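## 4. Clearing and Resetting the Side Table

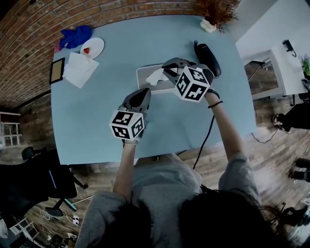

*By the Flovden House Manual desk, Landstead Rentals. Revised 1 July 2021.*

The light blue table by the brick wall is the place where everything in Flovden comes to rest. Guests put things down on it in June and we find them in the fall. This section covers getting it back to a usable state between stays. Allow 19 minutes, or 40 if someone has been doing crafts.

You will need the spray bottle from under the sink, two dry cloths and the lost-property tub (gray lid, not the one marked Gwynne, that one is for the other house).

**4.1 Clear**

1. Start with used tissues. Any tissue hanging out of the box in a crumpled state is treated as used, whatever its owner may claim.
2. Pick up paper napkins. Wrinkled ones go in the trash. Flat ones also go in the trash.
3. Take the plate to the kitchen. Check it first for small items. A small red thing left on a white plate could be food or could be part of a board game, and the two go in different bins.
4. Lift the crumpled blue cloth and look underneath. There is generally something under a cloth.
5. Put phones, handsets and remotes to one side for step 4.3.

> **Note:** Do not sweep the table into the tub with your forearm. It is quick, and it is how we lost the sugar bowl.

**4.2 Wipe**

1. Move the potted plant to the floor. Hold the white pot, not the leaves. The leaves are meant to be reddish-brown, so please stop watering it back to green.
2. Spray the cloth, then wipe from the back edge toward you.
3. Dry with the second cloth.

> **Caution:** No scouring pads. The last repaint came from Vandach and the invoice is still discussed.

**4.3 Reset**

1. Return the plant to the back edge, near the middle.
2. Stand the small dark-edged picture frame on the white shelving unit – it has a habit of leaning at the edge of the table, and it will go over eventually.
3. Lay the tissue box flat near the center. If it feels light, replace it. A new box holds 100, which lasts one family with colds until Saturday.
4. Fold the blue cloth in four and put it in an open compartment of the shelving.
5. Put any handset back on its base. If there is no base, try the bedrooms before you write to us.

> **Note:** Guests' own belongings go in the tub with the departure date on a sticky label. We keep them until the tub is full.

For wobbly legs, see section 7.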